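*Tranov, 3 June 2001*

The woman who looks after the play kitchen at Pondari asked me not to print her name. "Write about the basket," she said. "The basket has been here longer than me."

Pondari lends toys to families in Tranov, and the kitchen things are borrowed most. There are 299 families on the list now. She keeps the list in a school notebook, and in another one she writes what came back and in which condition.

I asked her what a small child needs for playing kitchen. She thought for a moment. "A plate, something to put on it, and a basket to take it from. Stoves are nice, but they are for the parents. A stove from the Hegarty catalog costs too much and the knobs come off."

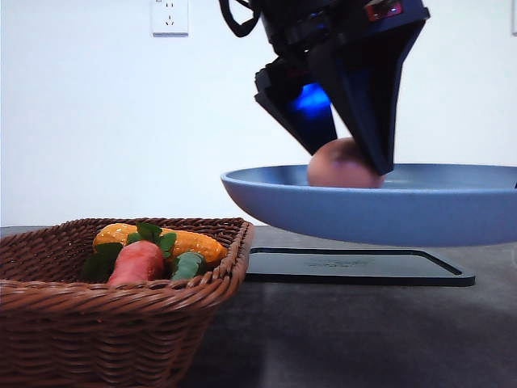 *The light-blue plate, with the vegetables waiting in the basket.*

She prefers wicker to plastic boxes, although it is more difficult to clean. "I use a dry brush, the kind for shoes. If you wash it with a lot of water it takes two days before I can lend it again." Crumbs of real biscuits are her biggest enemy - she finds them in the weave every week.

About the vegetables she has a clear opinion. The corn must have bumps.

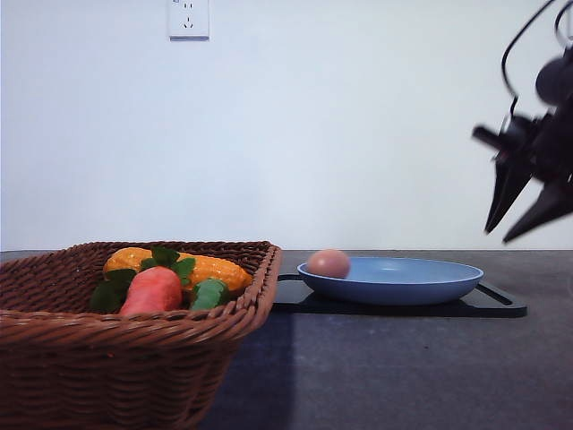 "Children put their thumb on it and go along the rows," she explained. "We had before a smooth corn from Gustetti, and it stayed always at the bottom." The carrot is popular for its leaves. The cucumber, she admits, is taken mostly by the fathers.

She also likes to keep an egg with the set. It is small and plain, and children carry it more slowly than the other things. "I never told them to be careful with it. They know eggs from home."
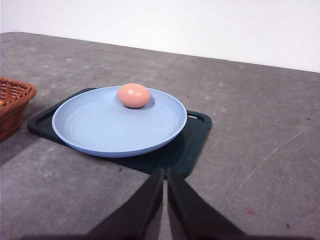
## What goes missing

Last October she checked all the sets and 27 pieces were not there. Some came back later in coat pockets. She does not charge for a lost carrot, but she does ask for the plates, which are hard to match in the same blue.
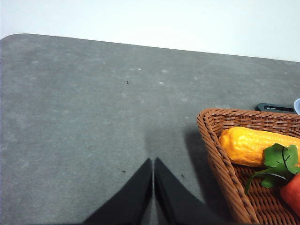

*Yellow-orange corn in the wicker basket.*

Does she buy new things this year? "Maybe a second basket. The same size, if they still make it." Then she asked me if I have children, and if I wanted to borrow something.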